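Speaker notes - Budgeting for a tabletop picking cell
Track B, 20 minutes including questions. Speaker: Brisa Tlapale. Slides: Eskil Söderlund.

Slide 1. Title. Skip the biography. Say that the talk covers purchase planning for one arm, one gripper and one wrist camera, and that software licensing has its own session on Sunday.

Slide 2. Where the money goes. The arm is the line everyone argues over. In our plan for the Irumano site it came to less than half of the total. The rest was tooling, mounting, guarding, spares, training time and the objects themselves. Put the pie chart up and leave it up while talking.

Slide 3. Quotes. We asked Flasonik and Drundum for the same package. The Flasonik quote included the gripper and left out the cable set. Drundum listed every cable and left out the mounting plate. Neither total could be compared until Eskil rebuilt both on one sheet with 9 fixed lines. Tell people to send the sheet with the request.

Slide 4. Test objects. Pause on this one. Most plans give objects no line at all. Ask for a show of hands on who has one. 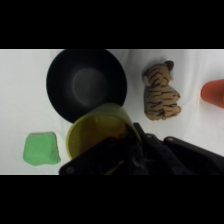 Slide 4: wrist camera view, gripper holding the yellow cup. Bowl, sponge and plush tiger on the white surface.

Points to make with the slide up:
The gripper takes up much of the lower part of the view and hides a good part of the cup. If the task needs a clear look at the grasp, price a second, fixed camera now. Adding one later means a new mount and another calibration day.
The bowl is black and so is the gripper. Buy duplicates in a second color before writing the test plan.
Soft and hard items wear differently. Sponges go on the consumables line, cups on spares.
Cloth wrinkles. Budget for replacement covers, or specify a fixed top and accept the glare.

Slide 5. Spares. One full set of finger plates per arm, plus fasteners. Our rule is 200 hours between inspections, and the first set should be on the shelf before the first inspection falls due.

Slide 6. Building costs. The Palacios building dates from 1983 and the electrical panel had no free circuit. That was a separate purchase order with a separate approver - get the site survey done before the quote expires.

Slide 7. Schedule. Order in August if the money has to be spent by year end. Read the lead times off the slide.

Slide 8. Blank sheet, contact address. If there are questions on leasing, give the short answer (we bought) and pass to Eskil.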